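Open day at the Cisar lab in Neltberg, a thread

I went to see the two-armed robot they have been working on. Notes below, in the order I took them.
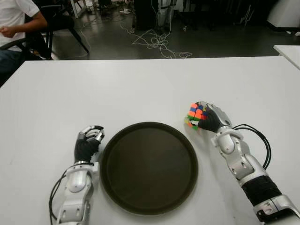
Last edited Nov 26, 2021

1/ The lab is on the ground floor behind the Limsakul building. Sign in at the desk, get a sticker, go left. I was in a group of 19 and we got one demo slot, 23 minutes long.

2/ The station is a plain white table with a round brown tray in the middle and an arm on either side of it. White and silver shells, black palms, silver fingers. The right hand had the Rubik's cube when I took the photo.

3/ First question from everyone: does it solve the cube? No. The task is pick it up, hold it, put it in the tray. They use a cube because people know how big one is and because the colors make it easy to tell which way it has turned.

4/ Kanyarat Phromma ran our session. She has been on the project since September. She talked while it worked and did not stop to make a speech, which I liked.

5/ According to her, the grip is the slow part. Moving the arm to the right spot was working early on. Getting the fingers to close so the cube doesn't tilt took most of the fall.

6/ The cube in my photo is tilted, by the way. I asked about it. She said a small tilt is fine as long as the thumb stays put.

7/ The left hand stays up by the tray with its fingers a little curled. Passing the cube from one hand to the other is next on their list. They were not showing that yet.

8/ It is quieter than I expected. You could talk at a normal volume standing next to the table.

9/ Someone asked about cost and did not get a number. Someone else asked about factory work. Kanyarat said they have had one visit from a packing company in Paltport and that's as far as it has gone.

10/ Practical stuff: the whole visit takes about 90 minutes with the talk upstairs. Parking is on the street. Kids are OK if they are over five.

11/ Next open day isn't set. Sign-up is at the front desk or by email, and I'll add the date to this thread when they post it.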